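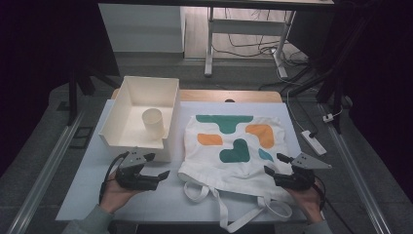 February, notebook, entry 43. Continued the comparison of purchasing platforms for the group, this time only Wosico and Olden, because Baumgartner still did not send the price sheet. I spent the morning inside the Wosico trial account, in the part where a person requests an item and the system should propose a supplier. My test requests are always small and boring things, and today I used a white canvas bag printed with a teal-green heart and an open plastic bin. Wosico put the bag under "packaging", Olden put it under "promotional goods". For the bin they agreed.

Search the notebook Enter keyword

The category matters more than I expected. In Wosico the approval route depends on it, so a wrong category sends the request to the wrong manager, and there it waits. In Olden the route depends on the amount only. Joana Barreto prefers the Olden way. I am not decided – with amounts only, a person can split one order into four small ones and nobody must approve anything. I tried this and all 4 passed.

Import of the old supplier list: 428 rows in the file. Wosico accepted nearly all of them, but it did not write which ones it refused, and I had to compare the two lists by hand after lunch. The problem was the tax number with spaces inside. Olden stopped at the first bad row and showed the line, so I could repair it and start again. Slow, but I knew where I was.

Contract terms, what I have until now. Wosico asks for a minimum period and the price is per user. Olden asks per transaction, and the connection to our accounting is extra. Grimetti, who now resells both, offered a bundle, but the sheet mixes yearly and monthly prices and I do not trust my own total yet. Joana will check it with me.

To do:
– ask Wosico for an error report on import
– write to Baumgartner again, shorter this time
– repeat the split order test with the limit set per day
– find out who owns our data if Grimetti loses the reseller contract

The trial password is on the inside cover. Please do not change it before the second import.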